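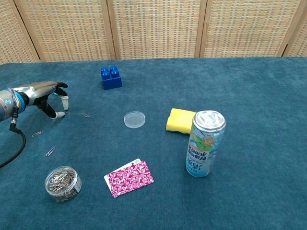

Paper clips on a felt-covered tabletop.

The Case for Unbound Records

Small offices bind too much paper. The usual practice is to staple a set on receipt, then punch it and put it in a ring binder. Each step assumes the set is final. Most sets are amended at least once.

Last November I went through the 188 supplier files at Crenshaw, a parts distributor. Of these, 138 had been taken apart after the first binding, usually to insert a revised price sheet. Every removal of a staple leaves 2 holes and often a torn corner. Torn corners jam document feeders, and a jammed feeder costs more staff time than the binding ever saved.

A paper clip has known faults. It slips, it catches on the next set, and plain steel rusts in a damp basement. For storage beyond two years I would remove all metal and use a paper folder. For a live file, however, the clip is the correct fastener. It matches the state of the document: held together, still open to change.

Vendors of filing systems, Folia among them, sell permanence as a feature. It should be specified only where the contents are closed.

December 2021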